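Grerorbridge Manipulation Software
Progress report to the Clukavon programme office
Period covered: January to May
Work package 3: perception and planning for cupboard and drawer opening

Status

Work package 3 is on schedule for two of its three deliverables. The grasp planner and the logging tools have been released to the project partners. The handle pose estimator is one month behind the plan agreed at the start of the year. No change to the budget is requested.

Work done in the period

The simulator was moved to the new version of the Bravdale scene library in February. The move took longer than planned, as the older joint definitions used a different sign for hinge direction and each cupboard model had to be checked before it could be used for training. All doors and drawers now load with correct limits, friction values and rest positions. The conversion script has been passed to Fabbri for use in their own scenes.

The controller now runs the approach, closing and pulling phases as separate states with their own time limits. Previously a single timer covered the whole attempt, and a slow approach could leave too little time for the pull. Each state writes its entry time, exit time and exit reason to the log. This has made failure analysis much quicker and has removed one class of false failures from the results.

A set of 2116 simulated attempts was run with the released planner. Of these, 1577 ended with the door or drawer open past the required point. The remaining attempts were sorted by exit reason. The largest group consists of attempts in which the fingers closed beside the handle. The second largest consists of attempts in which the grasp was good but the pull direction was wrong, so the fingers slid off.

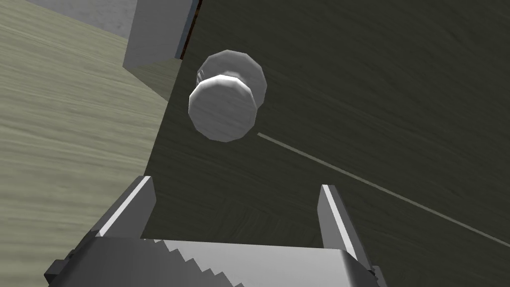 Pose estimation for round knobs is the main open problem in this work package. Bar handles give the estimator two clear ends and a long axis, and the error in their estimated position is small. A knob gives much less. The collision meshes used in the simulator are simplified, and the visual meshes were built from the same source, so a knob that should have a smooth outline is drawn with flat facets. The estimator fits an ellipse to the front disc. With the disc in front partly hiding the rounded base behind it, the fit can take in part of the base's outline as well, and the centre is then pulled away from the true axis. A bright highlight along the upper rim adds a second strong edge close to the real one. We have tested two remedies. Raising the facet count improves the fit but slows rendering. Masking the base with a depth threshold costs almost nothing and will be adopted first.

The second group of failures comes from the planner. The pull direction is at present taken from the estimated surface normal of the door panel. On dark panels with little texture the normal is noisy, and the error goes straight into the pull. A revised version takes the direction from the first few millimetres of measured motion and corrects the path while pulling. It works on drawers. On hinged doors it still overcorrects near the start of the arc, and the gain needs to be reduced or scheduled against opening angle.

Tooling

The replay viewer can now step through an attempt with the planned and executed paths shown together. Attempts can be filtered by exit reason, fixture type and software version. A regression suite of 107 fixed start states runs on every change to the planner or the estimator. A full run takes 30 minutes on the shared machine, short enough for it to be required before a merge.

Risks

The delay to the pose estimator affects the integration test with Fabbri, which depends on a stable interface. The message format has been frozen so that their work can go ahead with the present estimator and take the new one later without code changes. There is a further risk that settings tuned on faceted meshes will not carry over to real knobs. This will be measured on the bench in Grerorbridge before the settings are fixed.

Plan for the next period

Adopt the depth mask and repeat the full set of simulated attempts.
Complete the pull correction for hinged doors.
Run bench trials on round knobs and bar handles.
Deliver the pose estimator, with its test results, to the programme office and to Fabbri.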